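The cloth that comes out at Christmas

Ask anyone over a certain age what is in the bottom drawer of the sideboard and you will get a story. In my family it was a tablecloth, big enough to hang over both ends of the table, wrapped in tissue paper and brought out twice a year. I was allowed to hold one corner while it was folded. I can still feel how heavy it was!

White table linen is having a lovely quiet return. People who swore by bare wood and paper napkins are hunting through junk shops for old cloths, and the good ones are still out there, often for less than the price of a pizza. In June 2020, with so many of us eating at the same table three times a day, it makes sense to want that table to feel a bit different by evening.

Mervin Gosselin has been buying and mending old linen for 26 years. He runs Petrenko, a narrow shop with one window and shelves up to the ceiling, and his stock book (handwritten, of course) stands at 2,843 pieces. He will happily unfold any of them for you.

"People come in looking for perfect," he says. "I try to send them home with a darn in it. A darn means it was worth somebody's evening."

His advice for beginners is wonderfully simple. Pick the cloth up before you look at it. Linen feels cool and has some weight, and old linen goes soft in a way new linen takes years to reach. Then hold it to the window. Thin patches show up straight away, and they matter far more than stains, which can often be shifted with a long soak and a dry day on the line.

I tried this with a cloth I found at the back of a charity shop, yellow along every fold. It had 16 hours in a bath of warm water and washing soda, then a rinse, then the same again. The water was the colour of tea. By the second afternoon the cloth was on the grass in full sun and I was running out every half hour to admire it — my neighbours must have wondered.
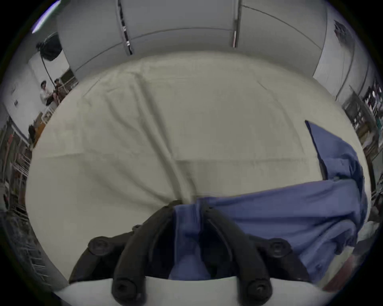

A wide white cloth, spread over the table.

Ironing is where opinions split. Mervin irons damp, on the wrong side first, and rolls his cloths round a cardboard tube so they never get a hard crease. His sister, who taught him to sew, folds hers in a different place each time and says the tube is showing off. I have tried both and I am with the sister, mostly for want of a tube.

And use it. A cloth kept for December spends the other eleven months going yellow in the dark. Put it on for soup, or for beans on toast. If somebody spills the gravy, there is always the bath and the washing soda, and the grass if the weather holds.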